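Home | Projects | Data | Wiki | Contact

Furnival plate set, student robotics club
16 February 2018 – by Jade Sedgwick

This is the README for the plate-handling recordings our club made for the Stuvau student challenge. Read it before you train anything on them. I was against releasing the set this early and lost the vote, so I get to write the warnings.

## What you get

- 300 episodes, 26 of them marked `failed`
- wrist camera stills and joint logs
- one text label per episode, typed by the operator

Danjuma Amadi and Svenja Lüthi drove the arm. Gladys Ogola wrote the logger. The labels have not been checked by a second person, and I would not call them ground truth.
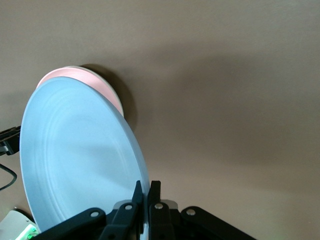
*Wrist camera still: blue plate pinched at the lower rim, pink plate behind it.*

## Known problems

The plates hide each other. If your method needs a full outline of the rear plate, you will not get it from stills like this one.

The backgrounds are plain. A model that does well on them may have learned very little about plates, and I'd like to see it tried in a real kitchen before anyone puts "household robot" on a poster again.

`failed` means the operator said so. Danjuma was strict and Svenja was not. We argued over eight episodes and left them as they were.

Timestamps from November drift against the joint logs. Gladys has a fix in `tools/resync.py` – it works on her laptop.

## Results

Dardo Gaete's baseline scored well on our own test split. The split came from the same sessions as the training data, so I don't put much weight on it.

## Use

Free for coursework. Send corrections to the club list with the episode number.

We use cookies to remember your settings. Accept | Decline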